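An Afternoon at the Zondgate Open Day

I had been meaning to go to the Zondgate open day for a couple of years and kept missing it. This February I finally signed up in time. It's held in a converted building at the edge of the business park, about a 10 minute walk from the bus stop if you take the path behind the tire shop. Admission was free but you had to book a slot. Mine was at 1:30 in the afternoon.

I should say up front that I don't work in robotics. I spent a long time in a packing department and I like to see how things get handled. So these are notes from somebody who looks at hands and fingers first and asks about the software later, if at all.

Getting in

There was a short line at the front desk. You sign a sheet, get a sticker, and wait for the next group to go through. They gave us a safety talk that took a few minutes. Stay behind the yellow tape, don't lean on anything, and don't put your bag on a bench even if it looks free. The woman ahead of me had brought two kids and they were handed coloring sheets with a robot arm on them. I would have taken one too.

Three outfits were showing that day. Zeller makes grippers and had a table near the entrance. Calimlim does warehouse picking. Skimari works on household tasks, meaning dishes, table items, laundry and so on, and they had the rooms at the back. Most of the people in my group had come for Skimari. I had come mainly for Zeller, but I changed my mind over the course of the afternoon.

The Zeller table

This was a plain setup with a row of gripper fingers laid out on a cloth. You could pick them up. I liked that very much. Some had rubber pads, some were bare, and one pair was so soft it folded when I pinched it. The man at the table let each of us squeeze a sensor and watch a number go up on a screen. The harder you pressed the bigger the number. I got to 87 and had no idea if that was good. He said it was a lot more than you'd want to use on an egg.

I asked him how often the pads wear out and he gave a proper answer – it depends on the surface, and cardboard is the worst of all. That matched what I remember from packing. Cardboard eats everything, gloves included.

Calimlim

The warehouse demonstration was the loudest and had the biggest crowd. One arm took boxes out of a bin and put them on a belt, and the belt carried them around to the bin again. A sign on the fence said it had been tested with 900 different items. While we stood there it worked through soap, cereal and a bag of something that kept slumping over. It dropped the bag twice. The person running it let it try again both times and didn't step in, which I thought was fair to the audience.

I didn't stay for all of it. It's good work, but you can see much the same thing in videos, and my feet were starting to hurt on the concrete.

The Skimari rooms

After a break for coffee (a machine in the hall, one dollar, not bad) my group was taken to the back. Skimari does its work in enclosures made of aluminum posts with panels between them. A glass partition separates the part we saw from the rest of the lab, and through it there were metal shelving racks full of equipment and boxes. It looked like a place people use every day. I have been on tours where everything was hidden in cupboards, and I prefer this.

The two-armed demonstration was on glassware. They use plastic for it. The arms are white and black, with black grippers, and the fingers are thinner than I had pictured. The piece being handled when I got close was a big pink wine glass, upside down, with a finger of one gripper against the bowl and the second arm over by the base. The walls had white wallpaper with pink spots in a heart-shaped leopard pattern. One of the kids announced that she wanted it for her bedroom.

A stemmed glass is an awkward thing to handle. In my old job we packed them stem down in a divided carton, and new people always grabbed the bowl too hard. You have a wide round part, then almost nothing, then a flat disc. I watched for a good while and could have stayed longer. The guide told us they had recorded 213 tries with glasses so far that month and expected to do many more. 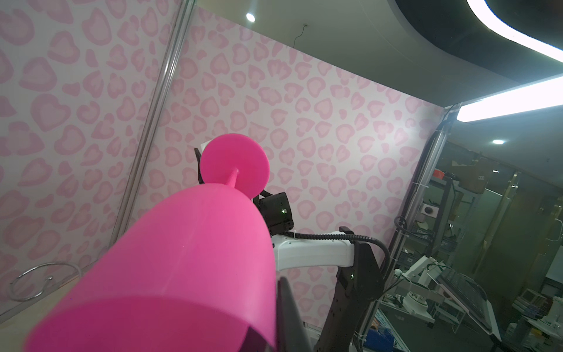

Questions from the group

There were ten minutes for questions at the end. Someone asked when we could buy one for the kitchen, and the guide said she wouldn't guess at a date. Someone else asked about real glass. She said that comes later, and that plastic saves a lot of sweeping. I asked whether the arms could put a glass away in a cupboard with other glasses already in it. She said crowded shelves are hard and they are working up to it.

If you want to go

Book early, and pick an afternoon slot if you can, as the morning groups were bigger. Wear comfortable shoes. The floor is concrete all the way through and there are only a few chairs, all of them in the hall by the coffee machine. Parking is on the north side – the main lot is for staff and they do check.

I went home on the 4:15 bus with a Zeller leaflet and my sticker still on my coat. I've put my name down for the next one.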